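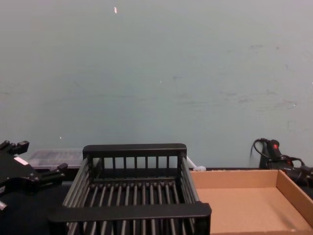 Zinberg adopts code of practice for two-armed robot work

Jun 17, 2018

Zinberg has published a code of practice for sites where two-armed robots handle household goods on a tabletop. The code was drawn up with Entwistle and Plonico and will come into force in July. It covers the layout of the work surface, the checking of grippers and the records that each site must keep.

Under the new rules, every item on the table must be listed before a session begins. Containers, racks and trays are to be entered separately from the objects placed in them, so that a later reader of the record can tell which items were meant to be moved and which were part of the layout. Items left on the table from earlier work must be either listed or taken away.

Grippers must be inspected after every 60 hours of use, and the screws and fingers checked by hand with the power off. Cables on each arm must be kept clear of the path of the other. Where both arms may reach the same container, the site must set down in writing which of them has priority.
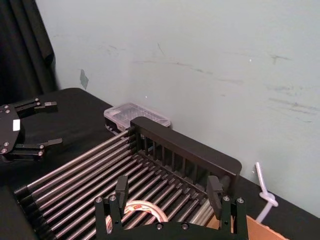 Two grippers at a dish rack, with a roll of tape lying among the rods.

The code also sets a common form for reporting faults. A dropped object, a contact between the arms and a stop made by the operator are to be recorded under different headings - a point on which sites have followed different customs until now. Reports must be kept for 12 months and made available to Zinberg on request.

The draft was tried at the Brarelness site over 2,000 sessions. Comments from operators there led to a shorter checklist and to clearer wording on the use of wrist cameras, which must be cleaned and checked at the start of each shift.

Sites that carry out fewer than 1,000 sessions a year may apply for a simpler form of record. Applications should be sent to Zinberg in writing. Printed copies of the code may be requested from the Entwistle office.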